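Skodari Kitchen Notes > Preserving > Marmalade and jam > Setting point

How to test for setting point without a thermometer

Marmalade sets when three things are in balance: pectin, acid and sugar. Boiling drives off water until the sugar is concentrated enough for the pectin to form a gel. The moment at which this happens is the setting point. Stop too early and the marmalade stays runny in the jar. Stop too late and it turns stiff and dark, with a burnt-sugar taste that no amount of lemon will hide.

A sugar thermometer gives a reading of 104 to 105 °C at setting point, but the reading depends on where the probe sits in the pan, how deep the mixture is and how far above sea level the kitchen stands. The cold plate test checks the gel directly. It needs no equipment beyond a few saucers and a freezer.

What you need

Seville oranges, 855 g
Water, 2000 ml
Granulated sugar, 1.7 kg
Juice of two lemons
A wide, heavy pan that will be no more than half full once the sugar is in
Four saucers
A square of muslin and some string
Clean jars with lids

Preparing the fruit

Halve the oranges and squeeze them. Keep the juice. Scrape the pips and loose pith into the muslin and tie it into a bag. Slice the peel to the thickness you want in the finished marmalade, bearing in mind that it swells slightly in the first boil.

Put the peel, juice, water and muslin bag in the pan and leave overnight. The next day, bring to a simmer and cook uncovered for two hours. A piece of peel should crush easily between finger and thumb. Peel that is still firm at this stage will stay firm, as sugar stops it softening any further.

Lift out the bag, let it cool on a plate, then squeeze it hard over the pan. The thick, cloudy liquid that comes out carries much of the pectin. Stir it in.

Adding the sugar

Put the saucers in the freezer now. Take the pan off the heat, add the sugar and lemon juice, and stir until no grains can be felt on the base of the pan. Only then return it to the heat. Sugar that boils before it has dissolved is the usual cause of crystals in the jar later on.

Bring to a full rolling boil, meaning one that does not die down when stirred. Start timing from this point.

The first test is due at 15 minutes. Before that, the bubbles will be small and frothy and the boil will climb the sides of the pan. As the water goes, the bubbles become larger and slower, and the surface looks glossy.

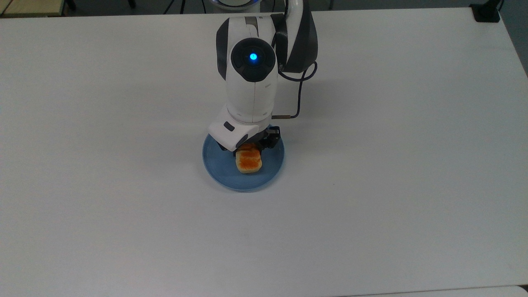
Rafail Economou

Carrying out the test

1. Take the pan off the heat. If it goes on boiling during the test, the result will be out of date by the time you have it.

2. Put one teaspoon of marmalade on a frozen saucer. Include liquid only, without peel.

3. Return the saucer to the fridge for one minute.

4. Push a fingertip slowly through the middle. At setting point the surface wrinkles ahead of the finger and the channel stays open.

5. If the liquid runs back together, boil for another five minutes and test again with a fresh saucer. Once a weak wrinkle appears, shorten the interval to two minutes.

Do not reuse a warm saucer. It gives a false negative, and the batch ends up overcooked.

Potting

Skim off any scum and leave the pan to stand for 15 minutes. This lets the marmalade thicken enough to hold the peel evenly. Potted straight away, the peel floats to the top third of the jar.

Warm the jars in the oven at 120 °C for 20 minutes. Fill to within 5 mm of the rim and put the lids on at once. With 300 ml jars, allow for nine and have a tenth ready.

If it has not set

Marmalade can take up to two days to firm up fully. Leave the jars alone for that time. If the contents are still liquid, tip them all back into the pan, add the juice of one more lemon, bring to a rolling boil and test every three minutes. Wash and reheat the jars before refilling, and use new lids.

A marmalade that is too stiff can be loosened by warming it with a little water, but it will not keep as well. Store it in the fridge and use it within a month.

Corrections to Lærke Arnardóttir, Skodari Kitchen Notes, PO Box 1036, Bruvbridge | © Skodari | Back to top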